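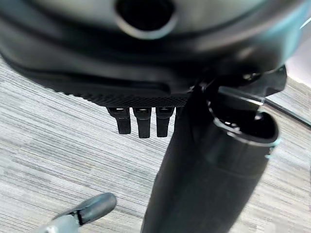 Matte black plastic going shiny in patches, and a haze that comes back after cleaning

Posted in Materials and Finishes, April
Viewed 2,883 times

I have a set of black molded covers from Ollero. They shipped with a fine matte texture. After two years of normal handling the areas touched most have turned glossy, and there is also a gray haze on the flat parts. I wash them with dish soap and warm water. The haze goes away while the surface is wet and is back once it dries. Is this dirt, wear, or something coming out of the plastic? The supplier sheet says only "ABS blend." I would like to get an even finish again without painting.

ekier_bench

Two separate problems.

The shine is wear. A molded matte finish is a pattern of small peaks copied from the tool. Skin and cloth flatten the peaks and the surface reflects like a smooth one. No cleaner or dressing will put the peaks back. You can even things out by abrading the whole part with a gray nonwoven pad, used wet, light pressure, one direction. It will not match the original texture exactly, and it will remove any fine lettering if you go over it.

The haze is most likely soap film or hard water residue. Disappearing when wet doesn't prove much, as water fills fine scratches too and hides them the same way. Test a small area: wipe with distilled water, dry with a clean microfiber cloth, then repeat with 5 percent white vinegar in a second spot. If the vinegar spot stays dark, it was mineral. If neither changes, you are looking at scratching or UV damage.

Do not use acetone on ABS. It dissolves it.

plainwasher4

just use trim restorer, I put Naltance on mine and it looks new

Dehghan Surface Repair

Trim restorer is usually silicone oil or a thin acrylic. The oil type lasts about 4 weeks indoors and attracts dust, and paint or adhesive will not stick afterward until it is fully removed. Isopropyl alcohol at 70 percent takes off most of it. Keep the wipe short and check a hidden spot first, especially near molded-in stress such as clips and screw bosses.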